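Sticking Interior Doors

Find the rub before removing any material. Close the door slowly on a strip of paper and move the strip along the gap. Where it drags, mark the edge in pencil.
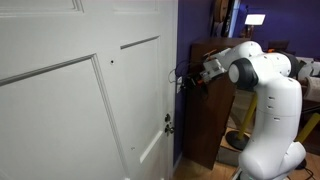

Hinges come first. A loose top hinge lets the latch side drop, and planing will not cure that. Replace the short screws nearest the jamb with 2 inch ones. On a paneled door with a round knob and a deadbolt, check that both bolts meet their strikes before and after the change.

Sand high spots with 100 grit on a block, along the grain. Seal bare wood the same day — raw edges take up moisture and swell again in July. 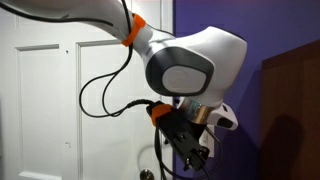 Ewan Buchanan writes that candle wax on the latch edge got his door in Warnlow through nearly 2 summers, but the paint would not stick to it afterward. Wipe waxed edges with mineral spirits before repainting.
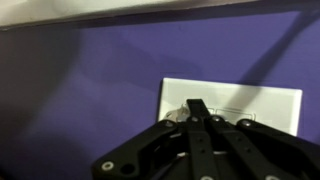

Touching Up Wall Paint

Stir the can fully. Feather the edges with a dry brush — deep colors show lap marks more than pale ones. Let the patch dry overnight before judging the match.

Contact Brendley Home Notes | © 2018 | Back to top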